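Ticket 1901-B: assembly job dies at scaffold step, primate sample 36
Opened by: Bethel Wolde
Queue: Skastwood sequencing support
Status: reopened

Job runs fine through read trimming and error correction, then quits at scaffolding. No message, just exit code 2. Log stops mid-line. Same settings worked in March on the other lemur samples so I dont think it's the config.

Tried so far:
- reran from checkpoint, same
- fresh run, same
- dropped the short-read set, got further, then died anyway

Contig count before the crash is 1,901. Expected way fewer.

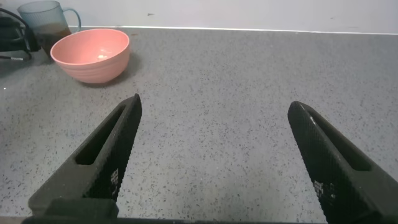 Loïc Hervieu: Which reference is it pulling? Gautier got updated and the chromosome names changed. Old index plus new names will kill scaffolding with no error. Check the header lines first.

Checked. Index is old, reference is new. Rebuilt the index overnight on Bindthorpe, job now gets past scaffolding. Thanks Loïc.

Reopening anyway. Contigs still too high and the repeat regions look wrong. Alu-type elements showing up in sample 36, which shouldnt be there in a lemur. Thinking human DNA got in somewhere, at extraction or on the shared flow cell. 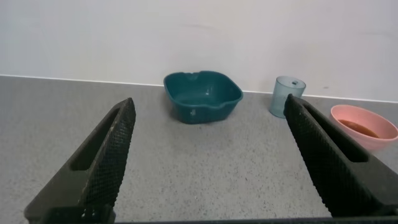 Ran the screen against human. 176 contigs hit, nearly all short, nearly all low coverage. Mitochondrial genome comes out clean, single haplotype, lemur. So the sample is what the label says, just with junk on top. Filtered the 176 and restarted.

Jaime Pacheco: keep the filtered set, dont delete. Idun wants to compare it with the other library from that prep.

Saved to the Stullitz share, folder contam_36. Read-only, ask me if you need write.

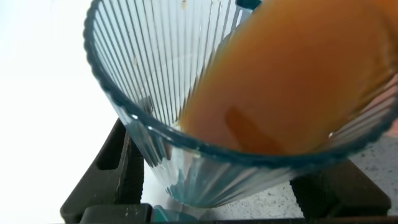 Attachment 3, glass from above

Second run still going, at polishing now. Will post the gene completeness score when it lands. Leave ticket open pls, and dont restart the node.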